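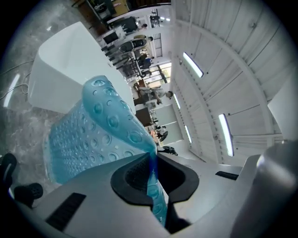

Page last changed: 2026-10-19

4.3 Picking up thin, floppy things

The Javbridge hand gripper is happy with boxes. Bath mats, shower liners and anything else with opinions of its own take more care.

1. Switch on the gripper and wait for the status light to hold steady.
2. Start a new task and name it. "Test" is a poor name, and you already have several.
3. Bring the rubber pad up to one narrow end of the mat and squeeze the trigger slowly.
4. Lift until the sheet hangs clear, then lay the far end over the rim of the tub.
5. Hold for one beat, open the grip and back straight out.

Note: Suction cups will grab the tub early if you let them. Peel, re-grip and carry on in the same take - the Nistport software copes with second thoughts.

Caution: Do not twist the wrist while the pad is closed. The pad is rated for 800 grips, fewer if you treat it as a bottle opener. Spare pads are part 46, and Amra Obradović in support will ask what happened to the old one.

6. Wipe the pad with a damp cloth before the next item.

Related pages
4.2 Rigid items
4.4 Towels and other regrets
6.1 Replacing the rubber pad

This site uses cookies. Accept | Settings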